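November 9, 2025

Sunday, and I went in anyway. Khang Âu had the key and the heater was already on, so I can't complain much. We are trying to finish the plate task before the Tadiver people want their numbers, and on Friday the count stood at 1,040 usable examples. The plan calls for 2,512. I wrote both on the whiteboard and then wished I hadn't.

The task has not changed since March. Pick up the yellow thing, put it on the blue plate, go back to the start, save. I drove in the morning and Khang labeled. My first few runs were poor - I came down too fast and had to throw them out. Diane Dufour says to keep the slow ones, even the ugly ones, as long as the grip is clean. I'm still not sure I agree, but it's her model that has to learn from them.
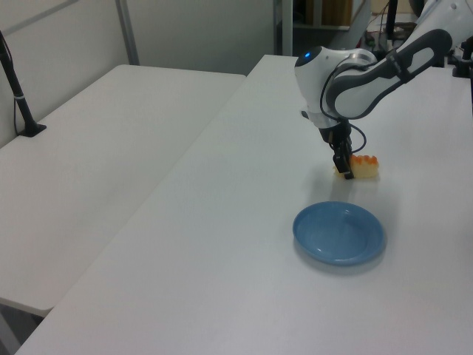 After lunch

Anahera Pearce came by and took over driving for 3 hours. She is better at it than I am. She stops for a moment before closing the fingers, and her runs all look alike, which Diane may not like. I asked her to start from different spots on the table and she did, with some grumbling.

We talked about how to tag a run where the grip is off to one side but the piece still gets to the plate. Khang wants a separate tag. I said call it good and put a note in the comments. We left it for Darcy Bright to settle tomorrow.

I checked the other view too, looking down on the arm with the piece in the fingers and the plate still empty off to the right. Both views have to be saved for a run to count. 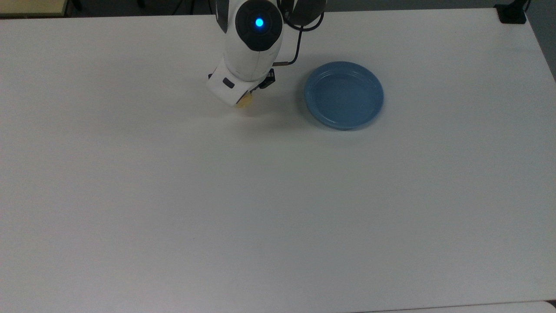 Page 4

Copied everything to the Wanside drive before leaving. It was slow, so I did the log by hand while I waited. Anahera's runs are under her own name this time. Last week they all went in under mine and Shayne Ngata spent a morning sorting them out.

Home by dark. Soup, then bed. Need to ask Darcy about the tags first thing, and find out if Te Moana still wants a copy of the set.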